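The Croissant Shift

By the time I had my coat off, the arm had already put a bread roll in the wrong tray twice, and everyone was delighted.

I should explain that I came to Clundon from a bakery. I had spent years getting up in the dark to shape dough, and I answered the advert because it said "patience with food items" and I thought, well, I have that! The job turned out to be showing a robot where to put things. You pointed at a tray, the arm picked up whatever was on the plate, and if all went well the thing ended up where you had pointed. Every go was saved. We called each one an example, and Erix, the system that lived on the computers in the corner, was going to learn from the lot.

We needed 1,600 of them before the end of November. When I started we had 217.

Section one: pointing

You would think pointing was easy. I did. I stood there on my first morning and waved a hand vaguely towards the trays, and the operator put down her controls and laughed until she had to sit.

"Which one?" she said.

"That one."

"Which one is that one?"

So I learnt to point. Arm out, finger down, hold it, breathe. I learnt that a tired hand drifts, and that a drifting hand can spoil a perfectly good go. I practised at home with the saucepan lids. I practised at the bus stop, choosing paving slabs. I loved it – I can't tell you how much I loved it. There is a thrill in lifting one finger and having a great white arm lean in over your hand as if it has been waiting all day to hear what you think.

The best days were pastry days. Somebody had to fetch them from the Pfeiffer shop on the corner, and that somebody was always me, because I could tell at a glance which croissants would hold together and which would shed all over the table. I chose them like a racehorse trainer. Firm ends, good ridges, a crust with a bit of shine on it.

The morning I remember best, we were doing far left. The list said croissant, far left, 28 goes, and I had put on my red jacket with the zip because the heating was off again. I got into my place behind the table. Plate at the front, trays along the back. The operator said "ready", I said "ready", and I put my finger over the tray and kept it there.

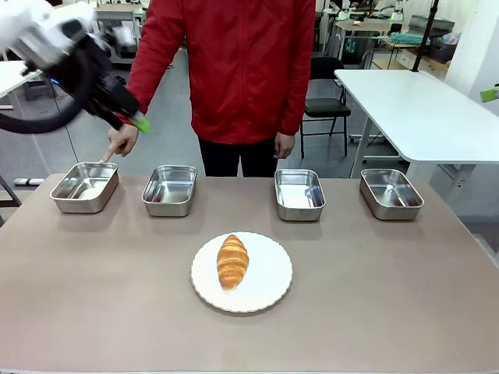 Section two: go number 11

The first ten were fine. I'd call them handsome, even. The gripper came down on the croissant as softly as my old boss testing a proof with her thumb, up it went, and over, and down into the tray. We cheered the first one and then got on with it, plate and tray, plate and tray, me putting the croissant back each time at a slightly different angle so Erix wouldn't get lazy.

On the eleventh go the arm stopped halfway.

"Is that you?" I asked.

"No," said the operator. She was holding both hands up to show me. She had switched over to Erix without telling me, just to see.

It hung there with the croissant in its grip. I had let my hand sag, you see. My finger was somewhere between the first tray and the second, pointing at plain table, and the poor thing had no idea what I wanted. Nothing in all our examples had told it what to do with a person who hadn't made up her mind.

I straightened my arm. Finger down, far left, hold it, breathe.

And the arm moved! It swung over, slow as a cow crossing a lane, and lowered the croissant into the far left tray without losing a flake. The operator shrieked. I shrieked. A man from Tondow, who had only come upstairs to read the meter, clapped without knowing what for.

"Save it," I said. "Did it save?"

"It saved."

"The whole thing? With me being hopeless in the middle?"

"Especially with you being hopeless in the middle," she said, and she typed a note beside it. I leaned over to read. It said: pointer hesitated, arm waited, good.

We added a new line to the list that afternoon, for goes where the hand wanders and comes back. I was put in charge of wandering. I did slow wandering and quick wandering, and one where I pretended to hear the phone. Some of them the arm got wrong, and those were saved as well, with a note to say so.

At five the operator asked if I wanted the croissant. It had been picked up and put down all day and it was as tough as a slipper. I ate it on the bus with my left hand, and with my right I chose paving slabs all the way home.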